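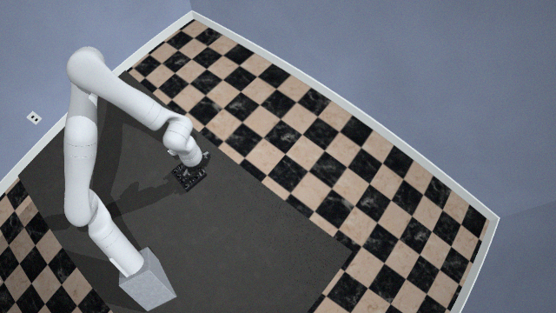 Silvana Fontes wrote on 24th December:

> I went through the settings on my Drendard doorbell last night and found it has been keeping sound clips all along. I counted 949 of them, going back to May. Most are just the mail carrier humming, but a few have me talking to my sister on the porch about her test results. Did any of you know it recorded sound? And does deleting them from the app get rid of them for good?

Silvana, I'm so sorry, what a thing to find right before the holidays! I had much the same surprise with mine, except I had 1762 clips, probably on account of the dog (he announces every leaf).

To your second question, I'm afraid the answer seems to be no, or at least not right away. When I wrote to their support desk, a very kind person told me the app only clears your own list, and the copies on their side stay put until you fill in a separate form. It's under Account, then Privacy, then "Requests," way down at the bottom where I'd scrolled past it a dozen times. Mine took 7 days to come back as done.

The sound itself you can switch off under Device, then Microphone. Do check it again after the next update, as mine had quietly turned itself back on after the last one, and I was cross about it all weekend.

If anyone in Gendville has the older Nodevetti model, I'd love to hear whether it does this too. My mother has one and won't let me touch it.

Warmly, and happy holidays to you all,
Aoife Hanrahan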